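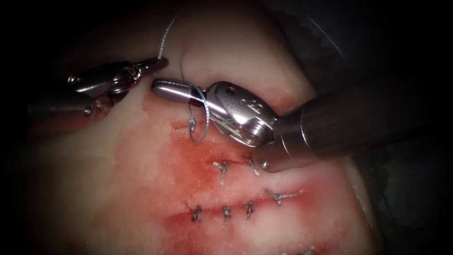

A knot apparently being tied in suture thread with two robotic instruments.

Pay for the practice hours, skip the rest

By Jarmo Niskanen
20 Jun 2023

Fesomia sells its suturing practice service to teaching hospitals in two parts. The first is bench time on a surgical robot, with tissue, thread and an instructor. The second is a software plan that scores each stitch. I think the first part is worth buying and the second is not, at least at the current price.

Our department at Prunwood bought 16 sessions in March. Bench time costs 600 dollars a session, and the scoring adds 50 percent to that. For the extra money you get a number for every knot and a chart of how your numbers change.

The trouble is that the number comes without a reason. One resident got low marks on knots that her instructor thought were fine. When we asked what the software had measured, we were sent a brochure.

An instructor can look at a row of knots and say which tails are too long. Winding a loop around the jaws while the other grasper holds the thread takes repetition, and a person standing next to you can stop you at the bad turn. That advice is included in the basic price.

My colleague Veikko Lehtinen disagrees. He says a score gives the department a record, and that instructors vary. He is right about instructors. I would still want Fesomia to publish how the score is worked out before we renew. Until then we should book the bench and leave the box for scoring unchecked.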